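**Nudameck bench cell: kitting and drawer work**

Page revised January 2, 2024. Prices on request from the Arnine office.

The Nudameck is a two-arm cell for small-parts kitting. It is sold for benches where somebody now stands for a full shift moving pieces out of drawers and into trays, and it runs at table height beside people doing other jobs. We have supplied and serviced it since we took over the line from Leinonen.

## What it does

- Picks single parts from open drawers, bins and trays
- Places them in a tray or hands them from one arm to the other
- Stops and calls an operator when a grip fails twice

It does not sort mixed scrap, and it will not handle anything soft enough to fold. If your parts come in bags, you will still need a person to open them.

## Specifications

| Item | Value |
|---|---|
| Arms | 2 |
| Payload per arm | up to 10 kg |
| Part number, base cell | 3873 |
| Part number, spare finger pads | 371 |
| Power | Standard single-phase outlet |
| Bench | Customer supplied, must be level and bolted down |

Finger pads are a wear item. Order them with the cell. They are light coloured so that grease shows up, and they should be swapped at the first sign of a split edge.

## What changes for your staff

Most of the questions we get are about this, so it has its own section.

The picking job goes away and a tending job takes its place. The tender loads drawers, clears full trays, answers stops and changes pads. One tender can look after more than one cell if they are on the same side of the aisle. At Nerkby, where the cells went in during August, the kitting crew rotate through tending and spend the rest of the shift on inspection and packing.

Dumisani Steyn was lead hand on that crew and now does the setups. His main complaint in the first month was the stop alarm, which had the same tone as the forklift horn. The tone can now be changed from the settings menu. He also asked for the teach mode to be usable with gloves on, and the current pendant has larger buttons.

Pay grades and rosters are your business and we stay out of them. We do recommend settling them before delivery. Chaimae Benkirane in our installations group will send a list of the tasks that remain with people so you can work from it.

## Training and bench setup

Training is done on your own bench with practice pieces first and your parts afterward. Soudabeh Salehi teaches the course and expects each tender to set up a drawer pick without help before signing off. Cover the work area in a plain matte colour if your bench top is glossy or white. Brown kraft paper is cheap and easy to replace. 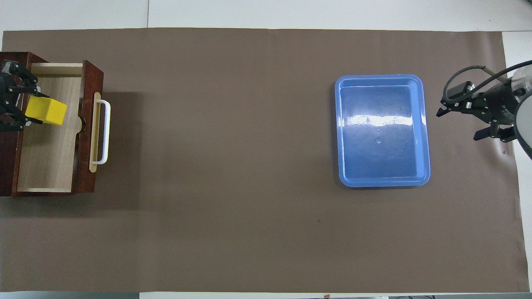

Keep cables clear of the arms' travel and check them at the start of every shift. Trays should have a raised rim. Shiny plastic trays are fine under most lighting, but tell us if you have a skylight over the bench.

## Ordering

Send a sketch of the bench, the inside dimensions of your drawers and a handful of sample parts to Ilham Ait Brahim at Arnine. Sample parts are returned with the quote. Service contracts are handled separately by Sze-wing Hsiao, and cells bought second-hand can be covered after an inspection.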